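I have folded every T-shirt I own, and I feel fantastic

July is my favourite month for sorting out the wardrobe. It's cold, it's dark by tea time, and the house at Siltside gets so draughty that the bedroom is the only place worth being of an evening. So I put the little heater on, found a good long album and pulled out the drawer.

I used to be a stacker. You know the type: flat squares piled up to the top of the drawer, wear the top two, forget the rest exist until you move house. Then I learnt to file them standing up, and I can't tell you how much joy this has given me! Every colour showing along the top edge, like records in a crate. I found a green tee from the Waltlow fun run that I was sure I'd left in a motel.

The bed is the best place for it, hands down. I tried the kitchen table first and there were crumbs, and the ironing board is far too skinny for anything bigger than a singlet. A bed gives you room to spread your arms out, and a plain beige sheet makes a lovely background for seeing what the cotton is up to. Mine is never properly flat (I gave up on that years ago) but the shirts don't seem to mind.

The blue ones are my favourites to fold, especially that soft slatey colour that goes with every pair of jeans. They all start out as one long scrunch, and you have to go looking for the collar.

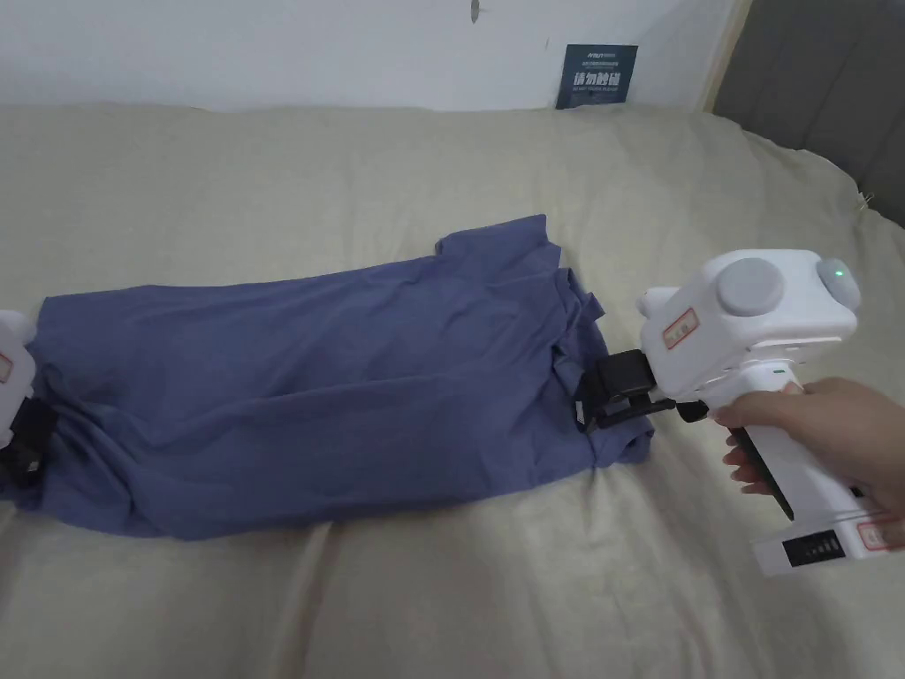

Nipon Phromma reckons I make too much work for myself by hunting for the collar at all. Grab the hem, he wrote under my last laundry post, give it one good shake and the neck will sort itself out. I've been trying it his way and he's right about thin cotton, it drops open beautifully. Heavy tees still sulk. For those I go back to pinching both shoulders and laying the whole thing face down.

From there it's sides to the middle, sleeves tucked back, bottom up to just short of the neck, then in half and in half again. If it stands up by itself, into the drawer it goes. If it flops over I do it again, and yes, I do enjoy the second go just as much.

Next up is the jumper shelf, which frightens me a bit. If you've got a way of folding chunky knits so they don't take over the whole cupboard, please leave it in the comments!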